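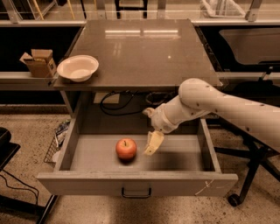
Sorting out a deep drawer

Wide, deep drawers hold more than most cupboards and are harder to keep straight. Everything slides to the back when you open them and to the front when you shut them. Here is how I set mine up, plus a few kitchen notes readers have asked for.

Take everything out first. Put it on the counter in groups by use: baking, serving, wrapping and bags, things for packed lunches. Anything that fits no group and hasn't been touched since last May goes in a box by the door. Leave the box there a few weeks. If you haven't gone back to it, give it away.

Vacuum the drawer with the brush attachment before you wipe it. Crumbs turn to paste if a wet cloth gets there first. Then use warm water with a drop of dish soap, wring the cloth out well, and go into the corners with an old toothbrush. Leave the drawer open for 30 minutes to dry.

Measure the inside, not the front. The front panel is always wider than the space behind it, and the runners take a bit more. Write down width, depth and height, and take the paper with you when you shop for dividers. Cut-up shoeboxes work well enough for a trial run. Live with the cardboard for a week or two before you spend money on anything permanent.

Heavy things go at the back only if you rarely need them. A full drawer with all the weight at the front edge will pull on the runners and start to sag. Spread the load side to side.

Drawers that stick

Check for something fallen down behind before you blame the runners. Nine times out of ten it is a spatula or a bag clip. Lift the drawer out if the runners allow it. On most metal runners there is a small lever on each side – press one up and the other down, then pull.

For wooden runners, rub a plain white candle along both surfaces. For metal ones, wipe off the old grease with a dry rag and use a dry lubricant. Cooking oil goes sticky and collects dust. If the handle is loose, tighten the screws from inside by hand. A power driver can strip the thread.

Shiny counters and tabletops

Glossy surfaces show every streak, and dark ones are the worst for it. The usual cause is too much cleaner. Two sprays will do a small table. Wipe with one damp microfiber cloth, then buff straight away with a second dry one. Get down low and look across the surface toward the light. You will see what you missed.

Wash the cloths without fabric softener, which leaves a film on the cloth and then on the counter. Mine go in with the dish towels and hang to dry.

Debora Pace wrote to ask about rings left by hot mugs on a sealed wood table. Try a dry iron on the lowest heat over a folded cotton towel, a few seconds at a time, lifting to check. It works on white marks. Dark ones have gone deeper and will need sanding.

Keeping apples

Apples keep longest in the crisper, in a bag with a few holes in it. They give off a gas that ripens other produce, so keep them away from lettuce, carrots and broccoli. Put one in a paper bag with hard pears or avocados if you want those ready sooner.

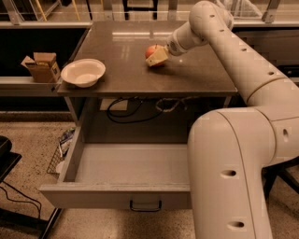 Set out only the apples you will eat in the next few days.

Check the bag once a week and take out any that have gone soft. A bruised apple spoils the ones it touches. Bruised ones are fine for sauce – peel, core, chop, and cook with a splash of water over low heat until they fall apart. I add a pinch of salt and leave out the sugar. It freezes well in muffin cups. Pop them out once they are solid and keep them in a freezer bag.

To stop slices browning in a lunch box, soak them for five minutes in cold water with a little salt, half a teaspoon to a quart. Rinse and pat dry. Lemon juice works too but you can taste it.

If you buy by the half bushel, wrap each apple in a sheet of newspaper and stand the box in a cold, dark spot that doesn't freeze. Late varieties store best. Early summer ones go mealy in a couple of weeks whatever you do.

From the mailbag

Dario Bortolotti keeps a list of freezer contents taped inside a cupboard door and crosses things off in pencil. He has tried a whiteboard on the freezer itself and says sleeves wiped it clean.

Two people asked about baking soda for drawer smells. A small open dish at the back, changed every couple of months, does help. Find out what is causing the smell first, and look under the liner.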